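About Linbridge Table Hire

We hire out tables, plates, bowls and chairs to people in Grestcombe who have invited more guests than they own crockery for. Gintarė Rimkutė started the business in a garage with 62 plates and one trestle table that leaned. The garage has gone. The table is still with us, and is still offered at a discount.

These days we have 500 plates, mostly oval, in colours that our suppliers give grand names to and we call green and purple. Every order gets a trial lay in the workroom before it goes on the van, which is how we find out that a bowl you adored in the catalogue looks like a hospital sink next to your napkins.
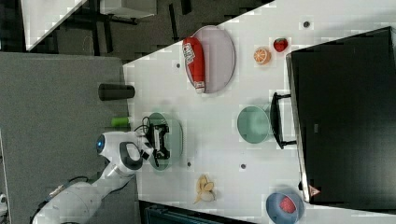 Oval plates, a green bowl, fruit and a red squeeze bottle on the white table.

Houda Bennani runs the workroom and has firm views on garnish. Gerardo Gatchalian drives the van and has none. Dalal Kanaan answers the phone, and will ask you how many people are coming and then add 10.

We deliver within the town and to most villages that have somewhere to turn round. You needn't wash anything before it goes back, though please scrape it. Breakages are charged at replacement cost, gravy boats included.

The office is open from 9.30, except on Tuesday, when we count forks.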